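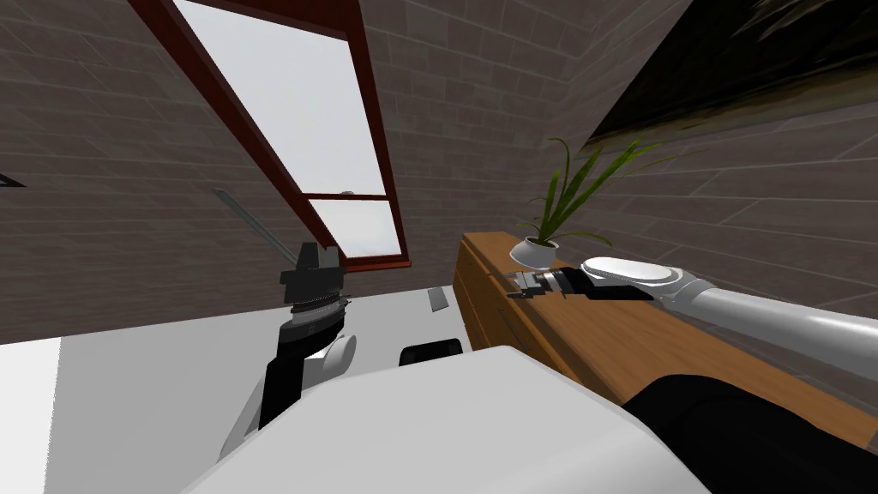
BRERNAR HALL AND GROUNDS ASSOCIATION

Minutes of the ordinary meeting held in the small room, Brernar Hall, December, 7.30 pm

Present: Lewis Lamont (chair), Uldis Šimkus (minutes), and members as signed in the attendance book. The tenants of the Clellon allotments were represented. A representative of MacKinnon, the drainage contractor, attended for item 4 only.

1. Apologies

Apologies were received from the bowls section and from the playgroup. The playgroup sent a written note on the heating, taken under item 5.

2. Minutes of the last meeting

One correction was asked for. Under "Path lighting" the minutes said that the lamp by the lower gate was to be removed. What was agreed was that it should be moved to the other side of the gate, where the steps are. The minutes were changed by hand and signed by the chair.

3. Matters arising

3.1 Lower gate lamp. Not yet moved. The electrician has looked at it and wants the ivy cut back from the post before he starts. The allotment tenants said they would do this on their next work morning.

3.2 Keys. Two sets of keys to the outside store are still missing. Hirers from last season have been written to. One has replied to say she handed hers back through the letterbox. The box was emptied after the meeting in October and there was no key in it. It was agreed to wait until the end of January and then change the lock.

3.3 Noticeboard. The new board is up on the road side. The door sticks in wet weather. Lewis Lamont will plane the bottom edge.

3.4 Piano. The offer of a second piano was declined with thanks. There is nowhere to put it and the first one needs tuning.

4. Drainage of the lower field

The contractor's report had been sent round before the meeting. The main points were gone over again for those who had not read it.

The old clay drain runs from the back of the hall to the ditch on the Kurnus side. It is sound for most of its length. The last stretch before the ditch has collapsed in two places and the water comes up in the field above the break. This is why the football pitch was out of use for most of November.

MacKinnon put forward two ways of dealing with it. The first is to dig out and replace the broken stretch only, using plastic pipe of the same width. The second is to lay a new drain along the line of the hedge and leave the old one where it is. The price for the first is £2542, including making good the turf. The second had not been fully priced, but the contractor said it would be a good deal more, and it would mean taking out part of the hedge.

Questions were asked as follows.

A member asked how long the repair would last. The contractor said the new pipe would outlast the clay on either side of it, and that he could not promise anything about the clay. He suggested that the rest of the drain be rodded while the trench was open. There would be no extra charge for this if it was done on the same visit.

A member asked whether the digger could get in without crossing the pitch. It can come in by the Kurnus track if the farmer agrees to the gate being unlocked. Uldis Šimkus has spoken to the farmer, who has no objection provided he is told the day before and the gate is shut each night.

The allotment tenants asked whether the work would affect their water tank. It would not. The supply pipe is on the other side of the hall.

A member of the football club asked when the pitch could be used again. The contractor said the turf should be left alone until the spring. The club will play its home matches at Clellon until then. The chair asked for it to be recorded that the club had been very patient.

The contractor left at this point.

In discussion it was said that the hedge is one of the better things about the field and that few people would want to see it go. Another member thought that a patch was a patch and that the association would be back in the same room talking about the next break in a few years. It was pointed out that the association does not have the money for the second scheme and would have to put the work off for at least a year to raise it.

Agreed: to accept the price of £2542 for the repair of the broken stretch, with rodding of the remainder on the same visit. Work to start as soon as the ground allows. One member asked for his vote against to be noted.

Action: Uldis Šimkus to write to MacKinnon and to the farmer.

5. Heating

The playgroup's note said that the main hall had been cold on several mornings and that the timer seemed to be coming on late. Lewis Lamont had checked the timer and found that it had not been put back when the clocks changed. This has been done. He has also taped a card to the cupboard door saying how to use the boost button, as several hirers had been turning the thermostat up to full and leaving it.

The boiler service is due. The usual firm has been asked to come in the first half of January, outside playgroup hours.

The draught under the kitchen door was raised again. A brush strip has been bought and is in the store, which brought the meeting back to the matter of the keys. It will be fitted by the next meeting.

6. Hire charges

The charges have not changed for three years. A paper had been circulated showing what other halls nearby ask for. Brernar is cheaper than most for an evening and dearer than most for a whole day.

It was proposed that the evening charge go up by £2 and the whole day charge stay as it is. The dance class asked that regular hirers be given proper notice so that they could tell their own members. This was thought fair.

Agreed: evening charge to rise by £2 from April. Regular hirers to be told in writing in January. The charge for children's parties was left alone.

There was some talk about deposits. A deposit is supposed to be taken for every party but this is not always done. In future the booking will not be entered in the diary until the deposit has been paid.

7. Accounts

The accounts to the end of November were tabled. The autumn sale brought in £204 after costs, which was down on the year before. The weather was poor and there was another event on at Clellon the same afternoon. It was suggested that the two halls compare dates before fixing them next year.

The insurance has been renewed. The water bill is higher than expected and the meter will be read again to make sure the figure is right.

A transfer from the reserve will be needed to pay for the drain. Agreed.

8. Allotments

Six plots are vacant. There are names on the waiting list for all of them, but some of the names are old and the people may have moved. The tenants will ring round before Christmas and offer the plots in order.

One plot has not been worked since the summer. The tenant has been unwell and has asked to keep it. The meeting was content for this to go on for another season, and a neighbour has offered to keep the weeds down.

The rule on bonfires was read out following a complaint from the houses behind. Bonfires are allowed only after dusk and not when the wind is towards the road. A copy will go on the new noticeboard.

The manure delivery blocked the turning space for four days. Next time it is to be tipped inside the gate.

9. Leaflet

The walks leaflet is nearly out of print. Uldis Šimkus has had a price for 200 copies on the same paper as before. The map needs changing, as the stile on the Kurnus path has been replaced with a gate and the footbridge is now on the other side of the ford. A member said that the walking times were too short for anyone with a dog or a small child and asked that they be looked at. Another member said they were about right.

Agreed: to print 200 once the map has been corrected. The walking times will be tried out by two members over the holidays, one of them with a dog.

10. Christmas arrangements

The hall will be closed between Christmas and New Year apart from the carol tea and the blood donor session. Chairs for the carol tea are to be put out the evening before. Help with this would be welcome from 6 pm.

The tree has been promised by the same farm as last year. It was too tall last year and the top had to be taken off in the car park. They have been given the height of the ceiling this time.

Mince pies: offers to be written on the sheet in the kitchen. Please mark any that contain nuts.

11. Correspondence

A letter of thanks from the school for the use of the field in September.

A letter from a resident about cars parked across the end of the lane on dance nights. Cones will be put out. The dance class will remind its members.

A request from a choir in Clellon to use the main hall for rehearsals in the spring, two evenings a month. Welcomed, subject to the diary.

12. Any other business

The second hand on the hall clock has stopped although the clock keeps time. Left as it is.

The first aid box was checked and the eyewash was out of date. It has been replaced.

A member asked if the side gate could be left open in the daytime for people with prams. It can, if whoever opens the hall in the morning props it with the stone and whoever locks up at night moves the stone back.

13. Next meeting

Last week of January, same room, 7.30 pm. Items for the agenda to Uldis Šimkus by the middle of the month.

The meeting closed at 9.20 pm.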